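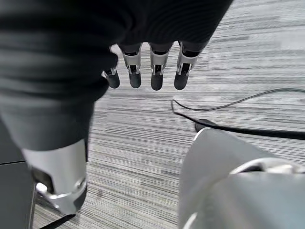 Teppichboden sei doch bloß ein Staubfänger mit Mietvertrag, schrieb mir neulich eine Leserin, und wer heute noch welchen verlegen lasse, dem sei nicht zu helfen. Na gut, dann ist mir eben nicht zu helfen! Ich mag Teppichboden. Ich mag ihn im Schlafzimmer, im Flur und ganz besonders im Arbeitszimmer, wo ich den halben Tag auf Socken herumlaufe und die andere Hälfte auf dem Boden sitze, weil der Schreibtisch wieder voll ist.

Im Februar haben wir unseren erneuert. 535 Euro hat er gekostet, das Modell heißt Salinas, bestellt bei Prirkar, und der Verkäufer wollte mir bis zuletzt Vinyl andrehen (abwischbar, pflegeleicht, ich kann es nicht mehr hören). Klar, Rotwein ist auf Vinyl kein Drama. Aber wie oft schütte ich bitte Rotwein ins Arbeitszimmer? Den Stuhl rücke ich dagegen jeden Tag, und mir fällt ständig etwas runter – Schere, Tacker, einmal das Telefon. Auf den Fliesen der alten Wohnung wäre das jedes Mal ein kleiner Herzinfarkt gewesen.

Über Kabel auf dem Boden lasse ich übrigens mit mir reden. Die nerven auf jedem Belag, und beim Saugen sowieso. Ich habe mir für 40 Euro so einen Kanal von Jivel gekauft, der liegt noch verpackt im Schrank.

Und der Staub? Ja, den gibt es, man muss eben saugen. Auf Parkett rollt er als Wollmaus durchs Zimmer, und das soll dann die saubere Lösung sein. Ich bleibe auf Socken.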